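Dostgate Early Learning Program
Unit 8: Stacking and Boundaries
Course Handout

This unit covers block stacking within a marked area. Students are expected to read the Lam chapter on spatial language before the practical session.

Materials for each pair are a whiteboard laid flat on the table, one black marker, and wooden cubes of similar size in at least two colors. Draw a closed outline on the board. It does not need to be a regular shape — children follow an uneven line as readily as a circle. The outline should leave room for a hand to move around the cubes.
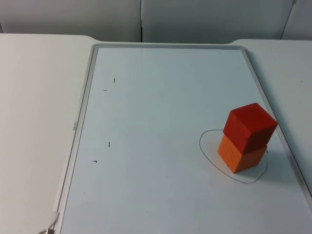 Figure 8.1. Red cube stacked on an orange cube inside a hand-drawn outline.

Record where the lower cube rests and whether the upper cube overhangs it. A slight offset is acceptable and should be noted as such. Ask the child to describe the stack using "on," "under," and "inside," and write down the exact words used.

Allow about 15 minutes per child. Completed record sheets are submitted with the unit folder and carry 8 of the 100 course points.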